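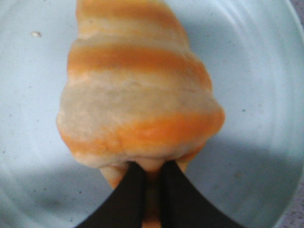

Samina Marwat says cut the closing torque before you touch anything else, and log the motor current on every grab so you have something to compare. Her full reply is further down.

Home Forums Robotics Home builds Grippers Search Log in

Two arm kitchen build, gripper either squashes the roll or drops it

gluestick_ray

Two arms on the counter in my kitchen, black fingers on both, Zilon servos in the wrists and the grippers. Goal for now is dumb and simple. Pick up a croissant type roll off the blue dish, put it on the rack of the toaster oven, let go, back out. That's it. No baking yet, oven unplugged.

Controller is a Sedgwick board running Holtatell, the free version. I teach the moves by hand and play them back.

Problem is the grip. I command a position, not a force, and the roll isn't the same width anywhere. Grab at the skinny end and it swings down and I lose it halfway to the oven. Grab at the fat part and it's fine in the air but then the fingers won't fit in over the rack without bumping the side. Close it more and it squashes. Close it less and it slides out.

What I tried so far:
– slower close, from 90 down to 40 in the Holtatell speed box. bit better
– strips of bike tube on the fingertips. too grabby, wouldn't let go. took them off
– moving the oven back on the counter. did nothing, moved it back

Also my taught moves drift. By evening the arm goes to a slightly differnt spot than it did at breakfast. Could be the same problem, could be another one. Any help, want this working by November.

Samina Marwat

Position only control on something that squishes is always going to be a fight. Zilon servos report current, turn that on. In Holtatell it's under joint, advanced, feedback. Then:

Close slow until current goes over your threshold, stop, hold there. Don't keep driving to the taught position. My threshold on the same servos is 15 on their scale, yours will be different, your linkage is probably not the same as mine. Start low. Raise it a little at a time until it stops dropping.

Then grab point. Get in closer to the middle, never mind what looks neat. If the middle won't clear the oven opening, come in with the roll turned end-first so the fingers stay out in front of the rack. Means teaching a wrist turn after the lift. Annoying but do it once and save it as its own move.

Drift is separate. Mine was a horn screw on the shoulder. Tighten everything, then home both arms before every session. Every one, not just when it looks off.

And log it. I did 300 grabs on the bench at Carkgate before I quit changing two things at once and could tell what was helping.

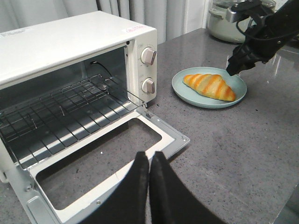

Do both arms need to be powered if only one is doing the pick?

Only the arm that moves. But park the other one well away from the oven door first, a limp arm sags when you cut power and it will end up leaning on something.

gluestick_ray

ok that's good to know, been leaving both on. Found the feedback page. It was grayed out, had to update the board first, took forever. Will try 15 tonight and go from there.

Horn screw on the left shoulder was loose by the way!! like really loose

dfk_garage

just buy a suction cup. works on everything

Samina Marwat

Won't seal on a flaky crust. Fine on a box.

One more thing Ray, the door. Teach your approach with the door all the way down and leave it there for the whole run. If you open it by hand each time, push it to the stop. Mine used to hang up a hair short and the fingers clipped the edge on the way in, I blamed the software for a week.

old_mill_pat

Had the same issue with dinner rolls. Ended up stiffening a fake one for practice (foam, bit of tape round it) so I wasn't going thru real ones. Grip settings don't carry over tho, foam is much firmer. Good for teaching the path, no good for tuning the squeeze. Do path first then tune on the real thing.

Also check your cables. One of mine was tugging on the wrist at full reach and that looked exactly like drift

gluestick_ray

Cable thing – checked, it does pull some when the arm's stretched out. Rerouting it now. Will post numbers when I have them

Contact | Rules | Copyright the posters | Back to top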